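Derness Dough Notes
README, revised 2021-10-26

A collection of 113 home bread and pizza dough recipes, typed up from the Flaris baking list. Tâm La did the typing. I did the doubting.

Treat the rise times with suspicion. Contributors wrote "until doubled" and then guessed at the hours when asked. Hydration is worked out from cups in most entries, and a cup of flour is whatever the baker scooped that morning. I wouldn't trust it past the first digit. 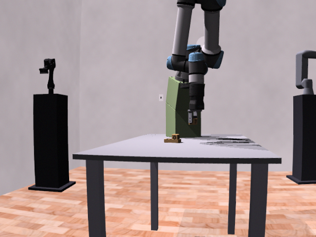
The "tool" column lists what touched the dough: hand, spoon, mixer or scraper. It is the weakest column in the set. Plenty of people put "hand" for a dough that clearly spent time in a mixer. There is no value for two metal fingers on a gray arm with blue rings, so leave that blank or put "other". The Rerkholm starter entries have no tool at all.

Known problems
- 3 recipes list no salt. I don't believe them.
- 2 are the same focaccia under different titles.
- Doãn flour is entered as bread flour. The bag doesn't say.

Corrections are welcome if you've baked the thing yourself.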